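Notebook, bill tracking bench
Monday, January

Entry by T. Maldonado. Gumaro Pacheco read it over and added the two lines marked GP.
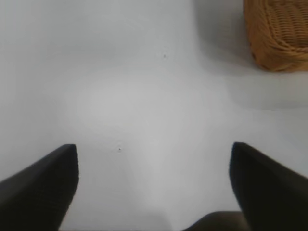
1. What we were trying to do

Get the statehouse vote tracker to handle the clinic access bill correctly before the floor vote. The bill would write the current rules on reproductive health care into state law, so they stay in place if the federal position changes. It passed the Senate before the break and is now in the House. Our page still had it listed as "in committee" on Friday night, and we got 30 emails over the weekend telling us so.

2. What went wrong

The scraper (Zulludis) reads the status line on each bill page. When a bill moves from one chamber to the other, the clerk's office starts a second page under the House number and leaves the old one alone. Zulludis kept reading the old one. It had no reason to look for another page.

Checked the rest of the session to see how far this went. 1242 bills and resolutions in the database. 261 have crossed from one chamber to the other. Of those, 55 had the wrong status on our page this morning. The others were right only because somebody had fixed them by hand, mostly Gumaro in the evenings.

3. What I changed

Added a lookup on the sponsor and short title together. If a match turns up in the other chamber, the tracker follows the newer page and keeps the older one as history. Ran it on a copy first. First run took 40 minutes and matched too much: every appropriations bill has nearly the same short title, and it joined four of them into one. Took appropriations out of the match and set those by hand.

Second run was clean on everything I spot checked, including the Rukstead amendment, which has always been a nuisance. It was filed in the Senate, pulled, then filed again with one paragraph changed. The tracker now shows two separate entries. I think that is right. The first version never got a vote.

GP: Agree on Rukstead. Put a note on the public page linking the two, or people will think one is a duplicate.

4. The vote count

Separate matter from the status bug. Jaramillo wants a "where they stand" column for every House member on the clinic bill. I have public statements for most of the majority and hardly any for the other side. Several members voted for a similar bill last term, but the older bill had a parental notice section and this one doesn't. I don't want to carry an old vote forward as a position on a new bill. Left those as "no statement."

Two members' offices answered by phone. Both said undecided. Logged with the time of the call.

GP: Jaramillo will push back on the blanks. I would still leave them.

5. Not done

The Putex export still drops the amendment numbers. Same fault as in the fall. It truncates the field, and I haven't found where.

Absences. The tracker records an absent member and a member who was present and didn't vote the same way. The clerk's journal keeps them apart. This will matter if the margin is small. Need a new code for it and then a pass over the votes we already have.

Email replies. I answered the ones that asked a question. The rest can get the standard correction note after the page is refreshed at 6 p.m.

Old database copy is on the shared drive in the folder marked "before match." Please don't delete it until the House has voted.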